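Bradberg Room, Bench and Table Check
Inspection sheet with comments
Date: 2020-09-01

Before this room is opened again I went through the list from March and made the same points one more time. Where the answer is only OK I write it short. Where I had some doubt I wrote a comment, so the next person can decide.

1. Door and way out
Door opens fully: OK
Way to the door free: OK
Comment: The door closes a little too fast. It is not dangerous, but please hold it when you carry something with both hands.

2. Floor
Clean, no loose tiles: OK
Mats lie flat: NOT OK
Comment: The mat near the sink has one corner which goes up. I put tape on it for now. The tape is not a repair. A new mat is asked from Pirzada and we wait for the answer.

3. Electricity
Wall sockets firm and not broken: OK
Extension cords in good state: OK, with comment
Comment: 2 extension cords were connected one into the other behind the cabinet. I separated them. Please do not make this again, even for a short time.

4. Bench and table
Bench stands firm: OK
Table stands firm: OK
Surface without splinters: OK, with comment
Comment: I passed my hand along the front side of the table and found one rough place. It was sanded the same morning and I checked it again after. The bench moved a bit in March, and the screws under it were tightened then. It does not move now.

5. Box with hand hole
Hole edge smooth, nothing sharp: OK
Paper cover fixed on all sides: OK, with comment
Box does not slide when pushed: NOT OK
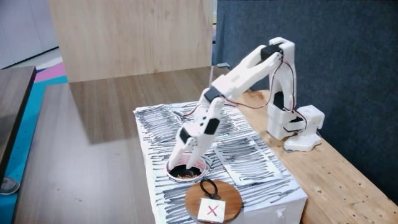
Item 5. Box with round hole in the top, paper cover with black marker.

Comment: The hole is the most important point for this box. I went around the inside of the edge slowly with one finger and did not feel staples or hard corners. The paper was getting loose at one bottom corner and I glued it. The marker does not come off on a dry hand, but with a wet cloth it leaves gray, so clean the box with a dry cloth only.
The box slides too easy on the table. It needs rubber feet. Dindo has small ones in packs of 12, one pack is more than enough. Until the feet are there, put a non-slip sheet under it.

6. Things kept for use in the box
No glass, no pins, no blades: OK
No broken pieces: NOT OK
Comment: I took out 2 plastic pieces with cracks and threw them away. Please look at the pieces each time before you put them in, because a person who reaches through the hole does not see what is there.

7. Cabinet and shelves
Heavy things on the lower shelf: OK
Doors close: OK
Comment: The left door needs a small push at the end. Same as in March.

8. Light
All lamps work: NOT OK
Comment: One tube over the sink is blinking. It was reported to Botarov and they must come with the ladder. Do not climb on the table for this.

9. First aid box
In its place, complete: OK, with comment
Comment: 2 bandages are near the end of their date. They can stay until the new ones come.

Result: the room can be used. Points 2, 5, 6 and 8 stay open on the list. For point 6 the pieces are already removed, but I want to look one more time before I close it.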